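Setting Up Your Penry Label Maker, Part 2: Loading the Tape

I do this bit at my kitchen counter with the cover off and a cup of coffee well out of reach. Give yourself ten minutes the first time.

1. Switch the Penry off and unplug it. I mean it, the cutter can still snap shut if it has power!
2. Press the gray tab and lift the lid.
3. Pull out the old cartridge (straight up, no wiggling).
4. Take your new Misis tape and turn the little spool until the slack is gone.
5. Drop it in with the tape end facing the slot, then push until it clicks.
6. Close the lid, plug back in and hold Feed for two seconds.

Note: I only ever use the 30-foot rolls. The longer Gerholm ones fit, but they drag near the end and my letters come out squashed.

Caution: keep your fingers away from the slot while it feeds. The blade is small and it is very, very sharp.

7. Print a test label. I always type my zip code, but anything short will do.
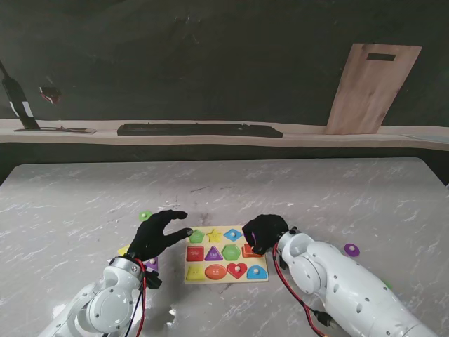 Can I leave a half-used tape in the machine?
Leave it in as long as the lid is shut. I've had one sitting in mine since August and it still sticks fine.

8. Set the label counter back to zero under Menu, then Tape. Mine said 1,878 before I remembered to do it.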